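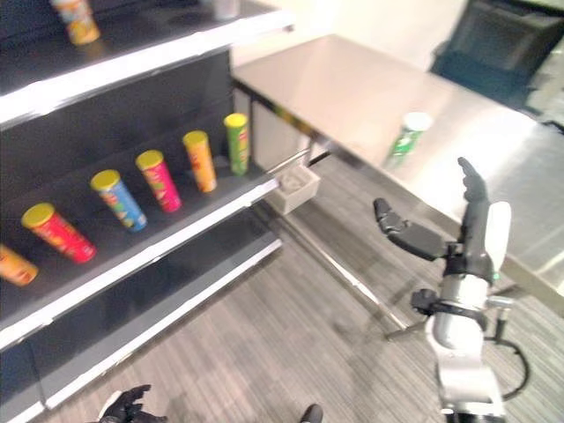 Canisters of chips, lined up on a store shelf.

How I Make Baked Potato Chips That Stay Crisp

5 min read

I've been making my own potato chips since February, mostly because I had a bag of russets going soft and a bowl of onion dip with nothing to put in it. The first batch was awful. Half of it was burnt and the other half bent like a playing card. I've made them most weekends since then, and the recipe has settled down enough that I trust it with company coming over.

You don't need a deep fryer for this. It's all done in the oven, with a pot of water first.

What you'll need

2 pounds of russet potatoes
A big pot
White vinegar, a few tablespoons
Neutral oil, about a quarter cup (you may not use it all)
Fine salt
A slicer, or a very sharp knife and a lot of patience
Two baking sheets and some parchment
Clean dish towels, more than you think

My slicer is a Kulley, a plain flat one I picked up secondhand. It has two thickness settings and I use the thinner one. Please use the hand guard! I skipped it one time and wore a bandage for a week.

Step 1: Slice and soak

Scrub the potatoes but leave the skins on if you like them (I do). Slice them straight into a big bowl of cold water. You want slices you can almost see through when you hold them up to the window, and you want them even, which matters much more than getting them super thin. A slice that's fat on one side will be leathery on that side no matter what you do later.

Swish them around with your hand, pour off the cloudy water, and fill the bowl again. Keep going until the water looks pretty clear. That cloudiness is starch, and it makes the chips stick to each other and brown too fast. Then let them sit in fresh cold water for half an hour. I usually do the dishes.

Step 2: The vinegar boil

I got this part from my neighbor Mieke Verschueren, and it fixed most of my problems. Fill the pot with water, add a good splash of vinegar, and bring it to a full boil. If you live near sea level that's 212 degrees Fahrenheit, and up in the mountains it'll be lower, so give the slices an extra minute. Drop them in and let them cook for three minutes. They'll bend easily but they shouldn't fall apart -- the vinegar helps them hold together.

Lift them out with a slotted spoon. Don't dump the pot into a colander, they'll tear.

Step 3: Dry them, then dry them again

Spread the slices on dish towels in a single layer. Lay another towel on top and press gently. Leave them for ten minutes or so, then move them to a dry towel and press again. I know this is boring. It's also the step I used to rush, and every limp batch I've made came from here. Wet potatoes steam in the oven, and steamed potatoes are nice with butter but you can't dip them.

Step 4: Oil lightly

Put the slices in a dry bowl, drizzle on a couple tablespoons of oil, and toss with your hands so every slice gets a thin shine. If you see oil pooling at the bottom of the bowl, stop adding it.

Step 5: Bake

Heat the oven to a bit hotter than you'd use for cake. Line the sheets with parchment and lay the slices out so they touch as little as possible. You'll have to work in batches, there's just no way around it with two sheets.

In my oven a batch takes 23 minutes, and I turn the sheets and swap racks halfway through. Yours will be different, so start checking early. The edges go first. Pull off any chip that's golden and feels firm, then put the rest back for a minute or two at a time. They go from perfect to bitter really fast at the end, so this is not the moment to answer the phone (ask me how I know).

Salt them the second they come out, while there's still a little oil on the surface. Fine salt sticks and coarse salt rolls right off.

Flavors I keep coming back to

Plain salt is still my favorite. For a sour cream and onion kind of thing, I mix buttermilk powder, onion powder, a pinch of sugar and dried chives, and shake it on through a tea strainer. Smoked paprika with garlic powder is good too. I tried grating lime zest over a batch and it was lovely for ten minutes and then the chips went soft, so if you want lime, do it at the table.

Storing them

Let the chips cool all the way on a rack before you put them away. Even slightly warm ones will fog up the container and ruin the whole lot. I keep mine in a tin with a tight lid and a folded paper towel at the bottom, and they're crisp for three days. If they lose their snap, spread them on a sheet and give them five minutes in a low oven.

One more thing on potatoes: don't keep them in the fridge before you make these. The cold turns some of the starch to sugar and your chips will come out dark brown before they're crisp. A paper bag in a cool cupboard is fine.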